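Serrano Detangling Conditioner Bar
Trata Hair and Body, Lerkside workshop

Solid conditioner for long, thick or curly hair
Weight: 85 g
Scent: light orange and rosemary, or unscented
Colour of the bar: cream, sometimes a bit yellow
In stock. Orders placed before 2 pm leave our workshop the same day.

Choose your bar
Orange and rosemary
Unscented
Refill pack of three (no box, paper wrap only)

About this bar

The Serrano bar is our oldest product and still the one we make most often. It began as a conditioner for my daughter, who has hair to her waist and used to cry each time it had to be combed. I tried many liquid conditioners then, and most of them left her hair heavy at the roots and still knotted in the neck. A solid bar has much less water in it, so you put on only a little and it stays where you rub it.

We make the bars by hand in small batches. The mixture is melted slowly, poured in the moulds in the evening and taken out the next morning. After this the bars rest on open racks until they are hard enough to wrap. In January, when the workshop is warm, the resting takes longer and you may see "back soon" on this page for a few days.

The recipe was changed one time, when Inna Onyshchenko joined us. She reduced the cocoa butter and added more broccoli seed oil, and the bar now melts less in a hot bathroom. Customers who remember the old bar will find this one a little harder at first touch. Please give it a few more seconds under warm water.

How to use

Wash your hair with shampoo and press out the water with your hands. Wet the bar and pass it over the lengths, from the ears down, two or three times. You do not need foam, there will not be any. Leave it for two minutes and then work through the knots, beginning at the ends and going up little by little. Rinse with warm water, then cooler water if you can stand it.

For very fine hair, rub the bar between the palms and use only what stays on the hands.
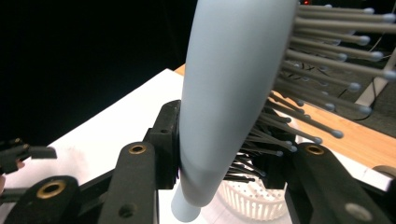 Paddle brush with round-tipped pins. Brush not included with the bar.

Many people ask which brush or comb goes with the bar. In the shower a wide comb is enough. For dry hair we prefer a paddle brush, but this is a matter of habit and you can keep the one you have. Wash it from time to time in warm water with a few drops of shampoo and let it dry with the pins facing down. Old product on the pins goes back to clean hair and makes it dull.

Keeping the bar

Keep it dry between washes. A dish with holes is good, a closed tin is not good unless the bar is fully dry. If the bar becomes soft, leave it one night in a cool place and it will be firm again. For travel we sell the Dirker tin, which has a small raised grid inside - the bar fits in it without cutting.

With washing 2 times a week, one bar lasts me 3 months. With very long hair it will be less.

Ingredients

Behentrimonium methosulfate, cetearyl alcohol, cocoa butter, broccoli seed oil, oat flour, panthenol, citric acid, preservative. The scented bar also has sweet orange oil and rosemary oil. Contains oats. For external use only. If it enters the eyes, rinse with plenty of water.

Delivery and returns

The bar is sent in a cardboard box with paper filling. Unopened bars can be returned within 30 days. If the bar arrives broken, write to us and we will send another. A broken bar also works normally, so please do not throw it away.

What customers wrote

"My hair is thick and colour-treated and I was not convinced by solid products. The first wash I used far too much and it was greasy. The second wash was very good. Now I order the refill pack."
Albertina Macedo

"Nice bar, the orange smell is gone when hair is dry, which I like. I would wish for a bigger size."
Yen-ting Kong

"Good for the beard also."
Aníbal Moreira

Reply from Trata: Thank you all. A bigger size was tested, but it cracks in the middle when it cools. We are trying again with another mould.

Questions about the Serrano bar are answered by Valeriano Miranda at the workshop, mornings only. Please mention your order number and if your bar is scented or unscented.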